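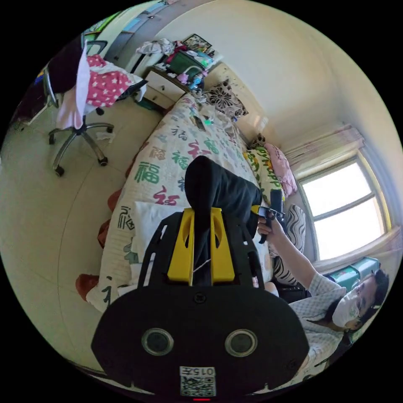

Search this site
Enter keyword
Go

Keeping Black Clothes Black

Black clothes rarely wear out before they fade. The color goes first at the seams, the cuffs and the collar, where the fabric rubs against itself in the washer. Most of that wear can be slowed down with a few changes in how you wash and dry.

Sorting

Wash black with black, or with navy and charcoal if you don't have enough for a load. Keep towels out. Cotton towels shed lint for years, and a dark shirt will collect all of it. The same goes for fleece and for anything with a brushed inside.

Jeans get their own load for the first few washes. Heavy denim scrapes against thinner knits, and the metal button does its share of damage too.

Turn everything inside out before it goes in. Close zippers and hooks. Check the pockets for tissues, especially in coats and hooded sweatshirts. One tissue will take you most of an evening to pick off.

Washing

Use cold water and the shortest cycle that will get the load clean. A shirt worn for a day at a desk does not need an hour of tumbling. Fill the drum loosely, so that you can still push a hand down to the bottom.

Liquid detergent is better than powder for dark loads. Powder doesn't always dissolve in cold water and leaves pale streaks that look like fading. If you already have streaks, run the load again with no detergent at all and they will usually come out. Don't use more than the cap says. Most people can use a little less, and soft water needs less again.

The detergents sold for dark fabrics are worth trying if you wear a lot of black. I have used Brultari for some 5 years and my work pants have held up well on it. Grornix costs less and cleans about the same, but the scent is strong and stays in knits for days. Check that whatever you buy has no bleach or optical brighteners in it.

Vinegar: half a cup in the rinse helps with detergent residue and takes some stiffness out of cotton. It will not "lock in" dye, whatever you have read. Salt won't do it either. The dye was set at the factory or it wasn't. Never use vinegar in the same load as bleach.

Drying

The dryer is hard on black cotton. Take the clothes out of the washer right away, give each piece a good shake and hang it in the shade. Direct sun will fade the shoulders of a T-shirt in one summer. Leave things inside out on the line as well.

If you have to use the dryer, use low heat and take the clothes out while the seams are still slightly damp. Clean the lint screen first. Sweaters should be dried flat on a towel – a light-colored one you don't mind marking, in case the dye moves.

Lint and hair

A damp rubber glove works as well as most lint rollers. Put it on and wipe in one direction, top to bottom. For pet hair on heavier fabric, let the garment dry completely and use a clothes brush. Sticky rollers are fine for a quick job before you leave the house, but they leave a little adhesive on wool.

Deodorant marks come off with a dry nylon stocking rubbed over the spot. Try that before you reach for water.

Bringing back the color

When a cotton piece has gone gray all over, it can be dyed again. Kpodo black gives a true black on cotton and linen. On polyester it gives nothing much, and the stitching on most cotton clothes is polyester, so expect the thread to stay the old shade. Weigh the garment dry and follow the amounts on the packet. A pair of jeans may need two packets. Stir the whole time or you will get patches, and wash the piece alone for the first 2 or 3 washes afterward.

Bleach spots the size of a pencil eraser can be touched up with a fabric marker. Test it on the inside hem, as some blacks dry purple.

Storing

Fold knits and hang wovens. Black velvet should be hung with nothing pressing on it, or the pile will crush. For clothes put away after December parties, wash or air them first, then use a cotton bag instead of plastic.

Last updated 19 Jan 2018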